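The glassware at Golton arrives in cartons packed with paper, and most of it leaves the same way, a little cleaner and a good deal more sorted. Gemma Cropper runs the store from a former print shop in Brondlow. She buys used laboratory glass from schools, closed clinics and small testing firms, checks it over, and sells it on to people who need a shelf of beakers and don't have the budget for new ones.

Last year the store handled 2,671 pieces. Of those, 1,012 were beakers.

"People think it's going to be flasks, because flasks are what they draw on the sign," Cropper says. "It's beakers. Everybody breaks beakers, and everybody has too many beakers."

The low-form beaker is an easy object to overlook. It has a flat base, straight sides and usually a small spout. It will hold a solution, a stirring rod or a handful of pens. It isn't meant for exact measuring, and most makers print a notice on the glass to that effect. The lines up the side tell you about how much is in there. If you want a better number than that, you reach for a graduated cylinder or a pipette.

Cropper sees the confusion most often with home buyers. Soap makers and photographers working in spare bathrooms write to ask whether the scale can be trusted. She tells them to weigh anything that matters.

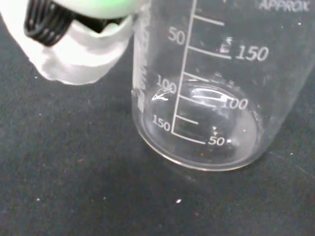
*A clear glass beaker with a white printed scale. The "APPROX" marking refers to its volume graduations.*

The white patch on the side is the part she checks first. It takes pencil, so a student can label a sample without tape. On glass that has been through years of dishwashing, the patch can wear thin before anything else does, and the numbers follow. A beaker with a good patch and a readable scale goes on the front shelves. One that has lost its markings goes in a bin by the door, where florists and candle makers pick through it on Sunday mornings.

Chips are a different matter. Each piece gets turned under a lamp, and Cropper runs a gloved finger along the rim. A chip on the spout takes it out of the stock. So does a star crack in the base, which can be hard to spot on a pale counter. She covers hers with a dark mat for that job.

"You look down through it," she says. "If there's a line in the bottom that doesn't move when you move, that's a crack."

The washing takes up the back room. Everything soaks overnight in detergent, gets brushed, and is rinsed 3 times in tap water and once in distilled. The racks are old Lockwood drying boards with the pegs replaced. Cropper bought 8 of them from a high school in February and has since turned down two offers for them.

New stock still comes in now and then. She keeps a few cases of Multex beakers for customers who want a matched set, though they sell slowly. Most buyers are happy with a mixed box, as long as the sizes nest and the numbers can be read from across the bench.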